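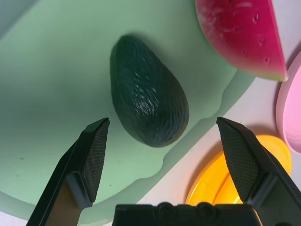

Re: [play-list] toy food and plates, which ones to keep?

Thanks so much to everyone who wrote back over the weekend, I've had a lovely time reading your messages with a cup of tea. Retno asked a good question, so I'm copying it in for those who missed it:

> Do you sort the fruit by colour or just let it land wherever?
> Our Leka box has gone everywhere and I'd love to have it
> back in some kind of order before January.
> Retno 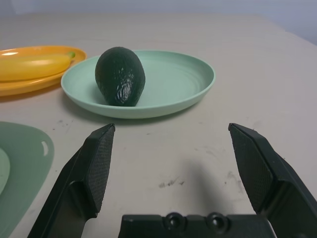 Posted by Holger Wikström to the Miltier toy library list, 4:10 pm

Well, Retno, I'm a great believer in one fruit to a plate to start with – the banana on the orange, the avocado on the mint green – and then the little ones can move them about however they fancy. My favourite is still the avocado, with that lovely bumpy skin. The colours don't have to match, and I'd rather they didn't, as it gives the kids more to talk about.
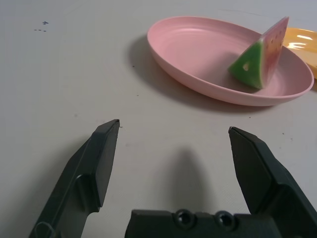

The pink plate I'd hang on to as well, even if it's a bit of an odd one out with the greens. We have 284 pieces in the Lengate cupboard now, and plates are always the first to go out on loan. Give the tables a good wipe before you set up, too, crumbs do travel!

If anyone near Kemuvau has spare plates, any colour, please let me know and I'll happily come by and pick them up.

Cheers,
Holger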